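Moltberg Tableware Library Opens to Borrowers in April

Households and community groups in Moltberg will be able to borrow plates, bowls and serving dishes free of charge from April, when the town's first tableware library opens in the old Abubakar hardware store. The service is run by Trustuveo, a local nonprofit, with a two-year grant from the Prolier Fund.

The library is meant for people who need extra dishes for a short time - for a family meal, a memorial lunch or a school event - and would otherwise buy disposable ones. Borrowers can take up to 55 pieces at a time and keep them for 8 days.

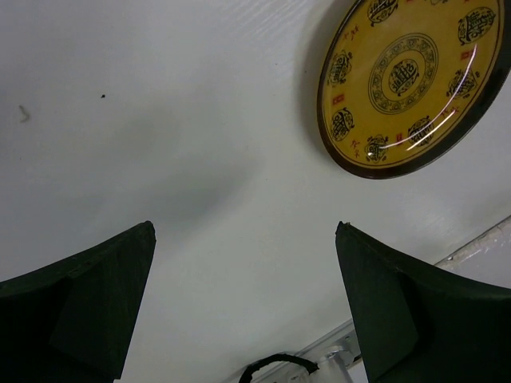

Stock comes from donations made over the winter by residents, two closed restaurants and a church hall. Most of it is plain white, but patterned pieces are being kept in the collection as well, among them mustard-yellow ones with a dark brown rim and a black emblem in the center. Matching sets are stored together and can be requested by name. Mixed sets are packed by size and are usually ready the same day.

"We had people asking for this long before we had a room to put it in," said Manuela Negri, director of Trustuveo. "A church supper needs a lot of plates for one evening and none for the next three months. Sharing them makes sense."

Borrowing and returns

Borrowers need a free library account, which can be opened at the counter with proof of address. Groups should name one adult as the contact. Orders can be placed by phone or in person, and large orders need three days' notice.

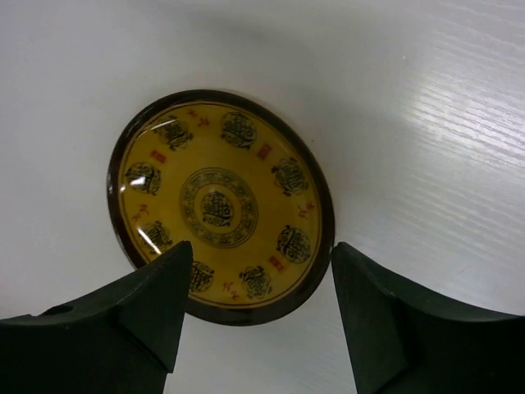
Do dishes have to be washed before they are returned?

Food should be scraped off and the dishes rinsed. Trustuveo staff wash everything again before it goes back on the shelf.

Return crates are supplied with each order. Crates can be left at the counter during opening hours or at the side door until 8 p.m. Delivery is not offered at this stage, but a hand cart can be borrowed by anyone living nearby.
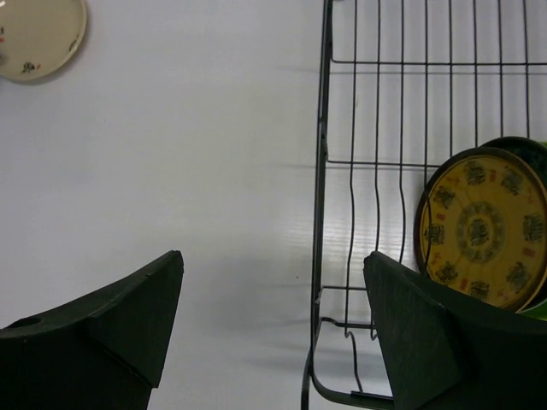 What happens if something gets broken?

There is no charge for the first two broken pieces in an order. After that, the borrower pays a small fee per piece or brings in a replacement of similar size.

"Things break, and we've planned for that," said Sayaka Matsuda, who manages the collection. "Just tell us when you bring the crate back so we can correct the set list."

Over 33 groups have already asked to be added to the booking list, including both elementary schools and the senior lunch club. Bookings for summer events will be taken once the library is open.

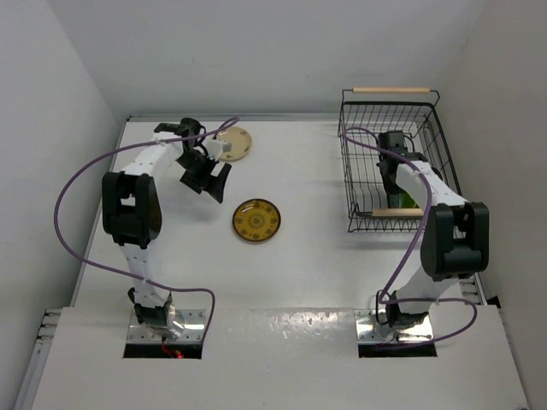 Donating dishes

Trustuveo is still accepting dinner plates, soup bowls and large serving dishes in good condition. Chipped or cracked pieces cannot be used. Glassware and cutlery are not being collected this year - storage space is limited - but may be added later. Donations can be brought to the side door on weekday mornings.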